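Search this site
Enter keywords

Abenezer Gebreyes packs snack boxes. Flat blanks, a packet or two, tape, out the door. He's done 377 since August, most of them for Henare families.

"Fold the long side first," he says. "Everyone goes for the tabs. Then it wont sit square."
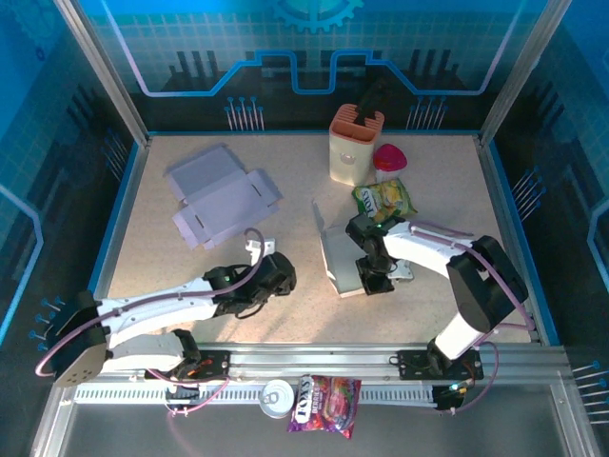

Snacks go in last - crushed chips are his main complaint. Anything with a lid gets stood upright. "I've had lids pop. Terrible mess."

Next order is for Plulham, 114 boxes. He hasnt started.

Comments
Jo: Long side first!! Thankyou
Plulham mum: Ours arrived fine, ta

Related
Ratent market moves indoors
Lunchbox swap at Trorkemum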